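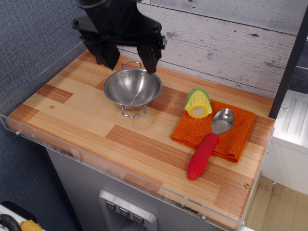 Gripper above the steel pot, toy kitchen station

Cotora K2 two-finger arm: demonstration visits

The Cotora K2 is a tabletop arm for research groups and colleges. It is sold by Skorbridge with a gripper, controller and power supply. Before ordering, you can book a visit and try the arm on small household objects.

Visits last 65 minutes and take up to 7 people. Kaj Fogh runs the session. He starts with manual control at the toy kitchen, where the objects include a steel pot, a toy corn cob and a spoon with a ribbed rubber handle. Visitors then take the controls in turn. You may bring your own objects if they fit in one hand. Please do not bring glass.

Prices
Arm and gripper: £2,529
Spare gripper: £1,009
Demonstration visit: free

12 shares | 3 comments
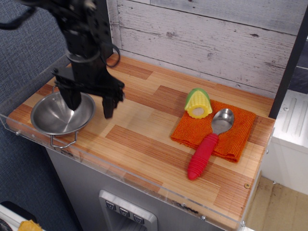 Do I need to know how to program to take part in a visit?
Manual control is done with a hand controller, and Kaj will show you how it works. Groups who want to see the programming side should say so when booking, as this part is run by Rafia Farooqui and she is not at every session.

Booking
Write to Mwanaisha Lukumay at the Skorbridge sales desk with your group size and two possible dates. There are no visits in June. Parking is behind the building, and the entrance is on the ground floor.

Sign up to the Skorbridge newsletter for new visit dates.

Last updated: 24 February 2020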